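Undunix peg and gear board set

I've been selling these board sets for a few years and this is the version I'm happiest with. You get a flat white board, a bag of white plates and pegs, and the blue parts that go with them, gears included. It's a fitting-together kit, really. You put a peg where it belongs, drop a gear over it, slide a plate into place, then take the whole lot apart and do it again. I keep one at home and I'm forever fiddling with it when the kettle's on.

The board is 600 mm on its long side and 300 mm across, so measure your table first. It wants a bit of elbow room on both sides too — I tried it on a narrow shelf once and spent the evening picking pegs off the carpet.
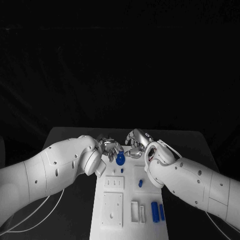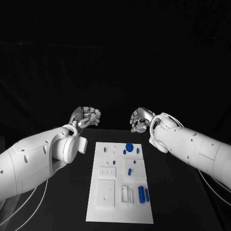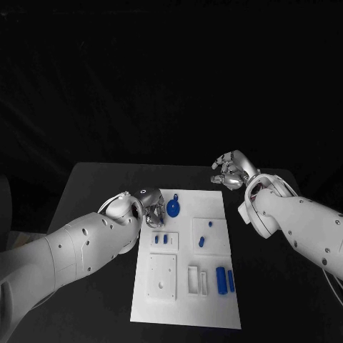
Colour was the thing I dithered over longest when I ordered this batch. The old sets came in a muddy green that I never liked, and the small bits vanished the moment you put them down. I went for white and blue in the end, and I'm so glad I did! Put the set on a dark grey table with black cloth behind and the blue gear is easy to find straight away, even with hands reaching over it. The white pegs are harder to spot on the white board, I'll grant you, so if you're buying for someone whose eyesight isn't great, add the Brestix tray to your order and keep the pegs in that.

There are 23 loose parts in the standard set. The bigger Cedavex set uses the same board and comes with more plates, some of them slotted, plus a second bag of gears. Parts from one will fit the other, so you can start small and add to it later (most people do, going by my order book).

Cleaning is easy. Warm water, a drop of washing-up liquid, a soft cloth. Please don't put the board in the dishwasher. I did, and it came out with a bow in it that never went away.

Spares are sold singly. The tiny cylindrical pegs are the ones everybody loses, so I slip a couple of extra into each bag. If you need more, ask for part 176 and say whether you want blue or white.

Everything goes out in a Sedgwick carton with the board flat at the bottom and the loose parts bagged on top. Do check the folds of the packing paper before you bin it — gears get in there. The next batch is due in September and I'm taking names for it now.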